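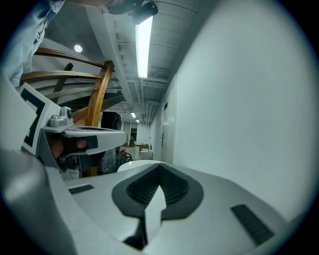

Progress report: ground floor corridor and waiting corner, Plakach building
Prepared by Roxana Restrepo for the Apaza fund
Sep 23, 2023

Work covered in this period

The grant was given to make the ground floor corridor usable as a place to sit and wait, as well as a way through. When we applied it was being used as a store. The aim was to clear it, repair what needed repairing and set up a small waiting corner with a table.

Clearing took longer than planned. We had allowed three days and used 5. Most of the time went on finding out which office each box belonged to. Anything unclaimed after two weeks was offered to the other tenants, and what was left went to the tip in two trips.

The curved wooden railing has been cleaned and polished. The joiner checked the joints between the rails and the post and tightened two of them. He does not think any of the rails need replacing, so the sum set aside for new timber has not been touched.

Walls and ceiling

The walls have had two coats of white. The ceiling joists and beams were left exposed and painted the same colour. We had a quote for boxing in the pipes that run along the corridor, but the plumber asked us to leave them where he can get at them and we agreed. If the funder would still like to see them boxed in, the quote from Coson is valid until the end of October.

Lighting

No new fittings were bought. The long fluorescent fittings were kept and given new tubes, and the small lights at the far end of the corridor were rewired on to the same switch. Tenants had complained that the far end was dark in the afternoons. There have been no complaints since the change, although the evenings are only now drawing in, so we will ask again at the next tenants' meeting.

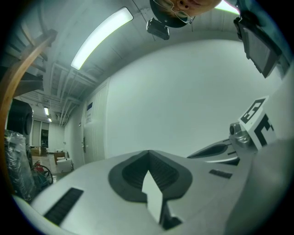
Strip lights and ceiling pipework at the corridor end.

The waiting corner

The table is now in place against the wall. It came from Pratico and is kidney-shaped, with a white top and faint grey veining. We had first asked for a rectangular one, but the rounded edge is easier to get past with a pushchair, and the price was the same. It cost 286 including delivery, which was 30 under the budget line.

The top does show the reflection of the ceiling light. One tenant mentioned this as a nuisance when reading there. A matt cover would solve it, but we would like to see how people get on with the bare top first.

We have asked for 4 chairs to go with it. These are on order and should arrive in October. Until then people are bringing chairs out of the offices, and these have to go back at the end of the day - it has mostly worked.

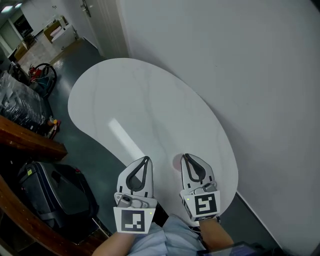
The new table in position, with the floor running back towards the hallway.

Still to do

There are things on the floor on the hallway side that need a proper home, including a pile wrapped in clear plastic and a black case with straps. A cupboard under the stairs has been measured for shelves. Until the shelves are up we cannot call the clearing finished, and I have left that item open on the budget sheet.

The dark skirting along the wall by the table needs a wipe down and possibly another coat. The painter will do it on the same visit as the cupboard.

Spending

We are slightly under budget overall. The saving on the table and the unspent timber money will cover the cupboard shelves, if the funder is content for us to move it across. I would be grateful for a reply on this before we confirm the joiner's second visit.

The next report will cover the chairs, the cupboard and the comments from tenants. Receipts for the paint, the tubes and the table are attached.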